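From: Itsuki Sugiyama
To: puven-toyswap list
Subject: Re: Shape sorter blocks, what do you have spare?
Time: 9:14 pm

Guillot wrote:
> Hi all, I picked up a Tiltgate sorter box at the Grunberg rummage sale
> with the lid in great shape and hardly any blocks in it. I'm after
> cylinders, any color, and a heart if someone has one. Also, has anybody
> had luck cleaning the gray film off old blocks? Mine are gross.
> Happy to trade, I've got a mountain of train track.

Hi Guillot and everyone,

Oh, I can help with this one! My kids outgrew theirs ages ago and the leftovers have been living in a coffee can in the hall closet (next to the other coffee can, the one with the marbles, don't ask). I finally dumped it out after dinner and went through it. Most of the odds and ends I'm keeping for my niece, but there are eight I can let go.

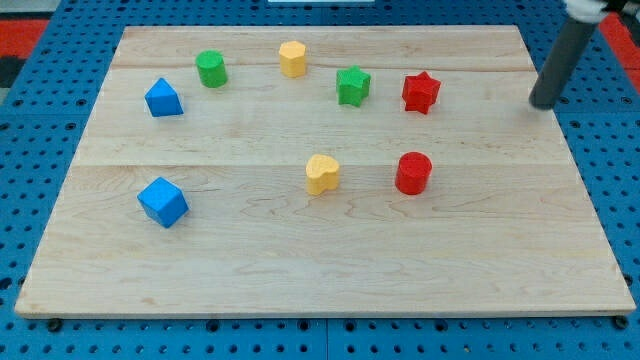 Up for trade: cylinders in green and red, the yellow heart, both stars and the rest

The green and red cylinders are yours if you want them, and so is the heart. Please measure your lid before you say yes, though! The holes on the older lids are a hair smaller and I once mailed a whole set to somebody in November and got it right back again. If you send me the width of your round hole I'll check it against these with my calipers.

The stars I'd like to keep together, so whoever wants one gets the other too. Same deal with the cube and the triangle, both blue. The yellow hexagon can go to anybody, I never did find the lid it belongs with.

As for the gray film, mine had it too. Warm water, a squirt of dish soap and an old toothbrush, then let them sit on a towel overnight. For the really stubborn ones I go over the flat sides with 600 grit paper, used wet, very lightly. Do NOT start with 100 like I did the first time, I had scratches you could feel with your thumb and ended up sanding all evening to get them out. Skip the sanding if the color is painted on, obviously.

And yes please to train track! Curves especially, we have straight pieces coming out of our ears and can't make it around the couch. I can drop the blocks at your place or leave them in a bag on my porch, whichever is easier. Evenings after 7 are good for me.

Itsuki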